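Tips for a bench you share with robot arms

We run two arms on the bottle-sorting table at Hatgate now, and I love them! My wrists do too. The job used to be eight hours of pick, turn, drop. These days it's setting up, watching and fixing, and I learn something most weeks.

Keep one bin color for the job and stick with it. Ours is blue. Mwajuma Temba tried mixing colors in April and we all kept reaching for the wrong one.

Lay bottles out with space between them when you're teaching a new pick. Crowd them later, once it goes well.

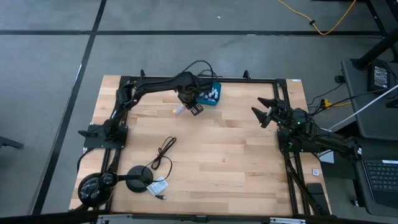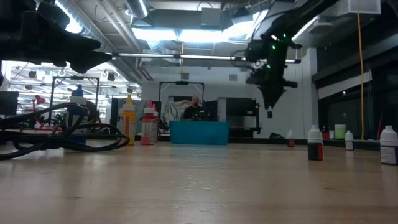 Does the crew get smaller when the arms come in?

Ours stayed the same size. Two people moved from sorting to setup and label checks, and Henrique Vilela now trains the Friday shift.

Coil spare cable before you start a run - it creeps across the table faster than you'd think.

Write down every stop, even the silly ones. Nga Trịnh has 546 in her notebook, and she's the one we all go to when an arm quits mid-reach.

Swap seats at lunch. Watching is tiring in its own way, and fresh eyes catch a tipped bottle sooner.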